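Read this section after the arms have been homed and both cameras show a live picture in the recorder. If either is missing, go back to Section 3.

## 4. Recording tabletop demonstrations

Section 4 covers the Gadunano two-arm station as installed in the Jokasthorpe room. It applies to recorder version 2 and later. Operators at other sites can follow the same steps, but the table height and curtain positions in Appendix B are for Jokasthorpe only.

An episode is one complete demonstration of one task, from the ready pose back to the ready pose. A set is 80 episodes of the same task on the same cloth. A full task needs 500 accepted episodes, so the last set of a task is short. Do not pad it.

### 4.1 Before you start

You need:

- the task card for the set
- the object tray that goes with the card
- the tablecloth named on the card
- a lint roller and a dry microfiber cloth
- the episode log, paper or tablet

Check the card number against the tray number. Trays are repacked between tasks, and a tray with the right number can still be missing an item. If something is missing, do not substitute an object from another tray. Mark the set as held and take the next card.

### 4.2 Laying the table

1. Move both arms to the park pose. Wait for the recorder to show PARKED for left and right.
2. Wipe the padded table surface. Remove tape left over from the previous set.
3. Lay the cloth across the middle of the table. Leave a strip of the table surface bare on the left and right, where the hands wait.
4. Smooth the cloth from the center outward. Small fold lines can stay. Ridges that would tip a standing object must come out.
5. Let the front edge hang over slightly. Do not tuck it under the padding.
6. Place the packaged goods in a row toward the back of the cloth. Bags lie flat. Boxes and tins may lie at any angle unless the card gives one.
7. Place the glass in front of the row or level with it, right of center, standing upright.
8. If the card calls for the flower, set it last.

Vary the row between episodes. Swap two neighbors, turn a box, or shift the whole row by a hand's width. Leave the glass within the reach zone. The learning system will pick up on any position that never changes, and a policy trained on one fixed layout fails as soon as a box is moved.

> **Caution:** Glass objects are handled with the force limit set to LOW. Check the limit before every set. The recorder does not carry it over when you change cards.

> **Note:** Printed cloths are used on purpose in the F-series cards. Do not replace a printed cloth with a plain one to make objects easier to see.

### 4.3 Checking the chest view

The chest camera looks across the table at a low angle. It is the view most likely to lose a tall object, so check it first.

1. Open the chest view full screen.
2. Look for every packaged item on the card. An item at the far left may be partly outside the view. This is acceptable if enough of it shows to tell what it is.
3. Look at the base of the glass. The whole base must be visible on the cloth.
4. If the card has stems standing in the glass, their tops may run out of the view. Do not lower the glass or trim the stems.
5. Check the cable on each arm. A cable may pass in front of bare table. It must not pass in front of the glass or any object in the row.

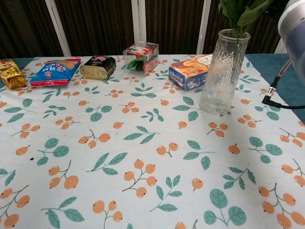
*Figure 4-1. Chest view, F-series layout, with the leafy stems in the glass. The arm cable at right crosses the bare table surface and stays clear of the glass.*

If the cable does cross an object, free the slack at the elbow clip and pull it back toward the shoulder. Do not tape a cable to the table. The arm will pull the tape loose at full reach, and the loose end then shows up in the rest of the set.

Textured glass changes how the pattern behind it looks. The depth reading on the glass will be noisy for the same reason. Leave the depth filter at its default. Operators have tried raising it, and the rim of the glass disappears from the recording.

### 4.4 Checking the head view

The head camera looks down on the whole table. Use it to confirm the layout and the position of both hands.

1. Switch to the head view.
2. Move both arms to the ready pose. The left hand waits at the left edge of the table and the right hand at the right edge, with the fingers raised.
3. Confirm that both hands are at least partly in view. The left hand may sit close to the edge of the picture.
4. Confirm that no finger covers an object on the card.
5. Confirm that the cloth pattern is sharp at the front and at the back. If the back row is soft, refocus and repeat Section 4.3.
6. Save one still from each camera with the STILL key. The recorder files them with the set.

The floor in front of the table and the curtain behind it are both part of the head view. Curtain panels should hang closed between the posts. Bags, stools and shoes in the floor area do not spoil an episode and do not need to be logged. People's faces do. If a face enters either view, stop, discard the episode and record it again.

> **Note:** Clear wrapping and shiny foil can flare under the ceiling lights. Turn the item a little on the cloth until the label can be read in the head view. Do not dim the lights for a single item, as the exposure is locked for the whole set. 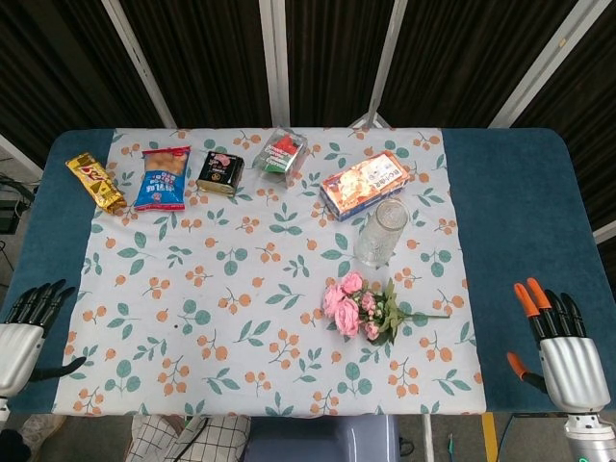
**SINGLE-STEM TASKS (CARDS F-11 TO F-16)**

These cards use one artificial flower and one glass. The goods at the back of the cloth are distractors. They stay where they are placed and the operator does not touch them during the episode.

**Starting layout**

Lay the flower on the cloth in front of the row, right of center, with the stem toward the right hand. The glass stands empty behind it. For cards F-14 to F-16 the stem may point in any direction, and the angle should change in every episode.

**Steps**

1. Press RECORD. Wait for the tone before you move.
2. Bring the right hand over the stem. Approach from above and stop short of the cloth.
3. Close the thumb and fingers on the stem. Do not grip the blooms.
4. Lift until the stem is clear of the cloth along its full length.
5. Turn the wrist so that the cut end points down.
6. Move the stem over the mouth of the glass and lower it. On F-13 and F-16, steady the glass with the left hand before lowering.
7. Open the hand fully and draw it straight back.
8. Return to the ready pose and press STOP.

Work at an even pace. A pause of up to 2 seconds is fine. Anything longer is trimmed by the importer, and the trimmed episode may be rejected for a jump in the joint data.

**If the grasp misses**

Try again in the same episode. A miss followed by a clean recovery is useful and should be logged with code R. Do not stop and restart to get a cleaner take. After a second miss, finish the motion, press STOP and log code X.

**If the glass tips**

Press the red stop button on the pedal. Do not try to catch the glass with either hand of the robot, and do not reach in with your own hand until both arms show HOLD. Stand the glass up, check the rim for chips, reset the layout and log code T. A chipped glass goes in the bin under the bench and is replaced from the cabinet.

> **Warning:** HOLD keeps the motors powered. Before you clear broken glass, park the arms and switch the drive key to OFF.

### 4.5 Logging

Fill in one line per episode as soon as it ends. Do not fill in the log at the end of the set from memory.

| Code | Meaning | Kept for training |
|---|---|---|
| A | Completed on the first try | Yes |
| R | Completed after one miss | Yes |
| X | Not completed | Yes, failure pool |
| T | Object tipped or dropped | Yes, failure pool |
| D | Discarded (face in view, sync lost, wrong card) | No |

Codes X and T do not count toward the 500. They are stored separately and used to train the success detector.

Write remarks only when something differs from the card. "Fine" and "OK" are not needed.

### 4.6 Closing a set

1. Park both arms.
2. Run CHECK SET. The recorder compares the number of log lines with the number of files and lists any episode in which the cameras drifted apart.
3. Re-record the listed episodes now, while the cloth is still in place. Once the cloth has been moved the set cannot be extended.
4. Copy the set to the Hijazi drive. Leave the local copy until the drive shows VERIFIED.
5. Return every object to its tray. Lay the flower flat on top so that the stem does not bend.
6. Go over the cloth with the lint roller, roll it on its tube and return it to the rack. Do not fold it.

The local disk holds 200 episodes. The recorder gives no warning when it is nearly full and will refuse the next RECORD without a message on the pedal display. If the tone does not sound, check the disk first.

Faults that are not covered here are listed by display code in Section 7. For anything on the arms themselves, including a hand that will not open, contact Skornerov service and leave the drive key at OFF until they reply.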